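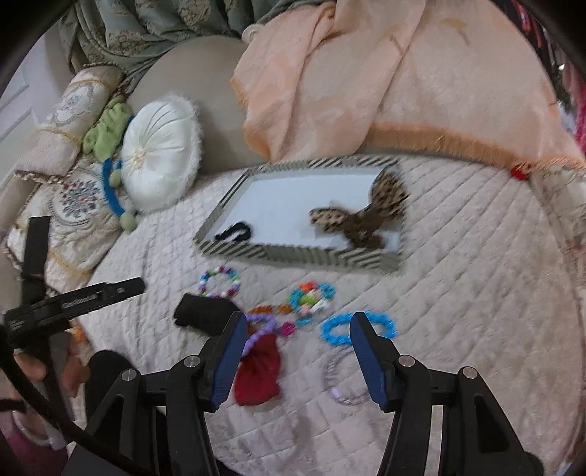 I made a whole quilt by hand and I need to yell about it (thread)

Home Explore Notifications Messages Profile

1/ I started in July with zero plan. My neighbor Kirsten Hiebert quilts every Wednesday night and she let me come sit at her table and ruin some of her scrap cotton. I was hooked in one evening!

2/ Things I didn't know: you quilt through three layers (top, batting, backing), and if you don't baste them first everything creeps sideways. I basted with 80 safety pins. Kirsten looked at it and said "more."

3/ She was right. I went back to the Sawatzky fabric store and bought a box of 300. Used nearly all of them. My thumb has a callus now and I'm proud of it.

4/ The pattern is plain crosshatch, lines on the diagonal so they make diamonds. I marked it with a ruler and a chalk wheel. Chalk rubs off while you work, so mark a little, stitch a little, mark again. Don't do the whole top at once like I did (twice).

5/ If you want to see how diamonds look on a bed before you commit, look at any store-bought one up close. The stitching makes the light fall in little puffs. I stare at them in hotels now.
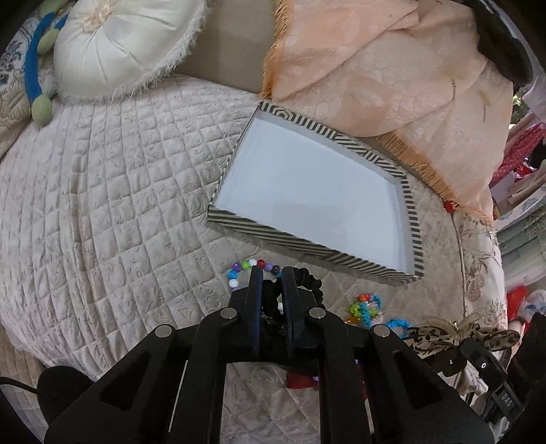

Black scrunchie and beads on diamond quilting

6/ Thread! I tried the cheap stuff and it frayed by the fourth needleful. Switched to Birus waxed cotton, cut it about as long as my forearm, and it glides. Short thread is the best tip in this whole thread, ha.

7/ Burying the knot is the most satisfying thing. You tug, it pops through the top layer and just disappears into the batting. I made my cousin Cherry Mae Sebastian watch me do it 4 times in a row and she's still speaking to me.

8/ Someone asked how many stitches are in it. No clue. I counted up to 2,000 along one side and then the kettle went off.

9/ Washed it cold, dried it flat, and it crinkled up all soft and old-looking. I said "oh WOW" out loud to an empty laundry room.

10/ Next one is a baby quilt, yellow and gray. If you've used wool batting tell me everything, I've only done cotton

We use cookies to improve your experience. Accept all Manage settings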